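Plareck Shelf: simulated reaching episodes near perforated shelving

README

Overview

Plareck Shelf is a set of simulated robot episodes for studying how a policy trained in one room layout behaves when the shelving in that room changes. The task is always the same. The arm starts low, moves toward a gray perforated shelving unit, and has to bring the gripper to a goal point in the opening between two shelves without touching either one. There is no grasping in this release.

The data was made for the Zollness method, a way of picking training layouts by how much the policy's predicted path spreads out when the same start is run with small changes in lighting. Layouts with a wide spread get more episodes, layouts with a narrow spread get fewer. The total number of episodes stays fixed. The baseline in this README gives every layout the same share.

What is in the release

There are 11 room layouts. Six are for training, three are held out for testing, and the remaining two are for tuning. Please keep the tuning layouts out of any test score you report.

Each episode holds:

- color images from the gripper camera
- joint positions and joint speeds
- gripper pose in the base coordinates of the arm
- the goal point in the same coordinates
- a contact flag for each step
- the layout name and the light setting

Depth images are not stored. The renderer can produce them from the saved scene files if you need them, but we did not use them for any result here and have not checked them.

Scenes

All scenes were built and rendered with Prorkstead, our in-house scene tool. A scene has a floor, a back wall, the gray unit on a wooden base block, and often a second piece of wooden furniture. The second piece is there to cast shadows and to give the policy a strong straight edge that has nothing to do with the goal. Earlier versions left it out, and policies trained on them steered toward any long horizontal edge they met.

The holes in the shelves are part of the surface texture. They have no depth in the collision model, so a fingertip cannot catch in one. Small parts such as pegs are in the collision model at full size.

Shadows are computed for every step. The floor is kept very bright on purpose in the training layouts, so most of the contrast low in the image comes from the shadows and from the gripper itself.

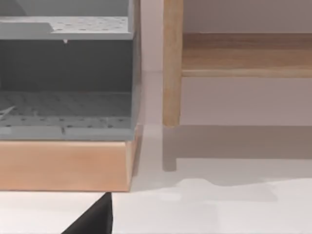

Enriquez asked whether the shadow under the wooden furniture could be doing most of the work, with the policy lining up on that edge and hardly using the gray unit at all. The same comment suggested turning shadows off at test time and leaving everything else alone, and said the held-out scores should be read with care until that was done.

We ran that test. With shadows off, both the baseline and the Zollness policy get worse on the held-out layouts, and the gap between them gets smaller but does not close. So part of the gain does come from better handling of shadow edges. We do not know how large that part is. Turning shadows off also changes the overall brightness of the floor, and we have no clean way to separate the two effects with the current renderer. The shadow-free test scenes are included so that others can try.

Training setup

The policy takes the current color image, the joint positions and the goal point, and gives joint speed targets. The image goes through a small convolutional network trained from scratch. We tried a pretrained one early on and dropped it when it slowed down training without changing the ranking of the methods.

Every result is the mean over 3 training runs with different seeds. The seeds are listed in the config folder. Runs that crashed for machine reasons were restarted with the same seed. No run was dropped for a poor score.

The layout shares are updated between training rounds. Within a round they stay fixed. Updating more often made the shares jump back and forth between two layouts with low shelves, and the final policy was worse.

Results in short

On the training layouts, the two methods reach the goal equally often. The differences are within what we see from changing the seed.

On the held-out layouts, Zollness reaches the goal more often than the baseline in two of the three. In the third, which has the narrowest opening, the two are level, and both touch the lower shelf too often to be useful. Looking at those episodes, the usual failure is an approach that starts too low and corrects too late. The gripper camera sees mainly floor and base block in the early steps of a low start, and the policy does not raise the arm until the opening fills more of the image.

Full tables, with one row per run, are in the results folder.

How to score a policy

Use the scoring script as it is. It counts an episode as a success if the gripper reaches the goal region and the contact flag is never raised. Reaching the goal after a contact is a failure. An earlier script let light contacts pass, and numbers from it should not be compared with the ones here.

Report the held-out layouts one by one as well as the mean. The mean hides the narrow layout.

Known problems

- In some episodes the gripper pose lags the image by one step. These are marked in the index file and were left out of training.
- The wood textures repeat across layouts. A policy could in principle learn to tell layouts apart by the grain.
- Wall color varies less than it should. Two training layouts have nearly the same wall.
- The contact flag is not raised for contact with the floor. This affects few episodes, all with low starts.
- Nothing here has been tested on a real arm. Friction, cable drag and camera noise are not modeled.

Intended use

The data is meant for work on layout selection, robustness to lighting, and reaching in tight spaces. It is not suitable for training a policy to be run on hardware without further work, and it has no value for grasping research, as the gripper stays at one opening width throughout.

Changes

The January update replaced the contact flags in the tuning layouts, which had been computed with the wrong shelf thickness. Training and held-out layouts were not affected. If you downloaded the tuning files before then, delete them and fetch them again, and rebuild the index with the script in the tools folder.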